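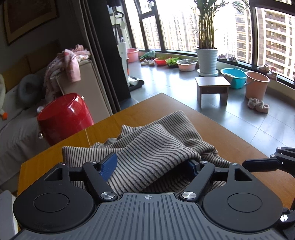
Reading time: 2 minutes

The Tolinley Clothing Exchange will hold its next session in August, and I have been asked to set out the terms under which items are accepted. These terms replace the ones published here in spring.

Each household may bring up to 13 garments. Knitwear, coats and children's clothing are welcome. Shoes are accepted in pairs only. Underwear and swimwear are declined, as are items with broken zippers. Garments should be washed before they are handed in and should arrive folded in an open bag.

One token is issued for each garment accepted. Tokens do not expire and may be passed to another member. Members who still hold the old paper slips may trade them at the front desk, where Dayana Cuevas will keep the record.

The doors open at 6 p.m. The hall on Barnura Street admits 200 people, and entry will be paused when that number is reached. Parking behind the hall is reserved for those unloading.

Several members have written to ask about mending. Deirdre Foley has agreed to look at small holes and loose hems during the session. She does not take in work to be collected later. Yarn for darning should be brought by the owner in a matching color.

Clothing left at the close of the session will go to the Plillholm shelter. Questions may be left in the comments below, and I will answer them before the session.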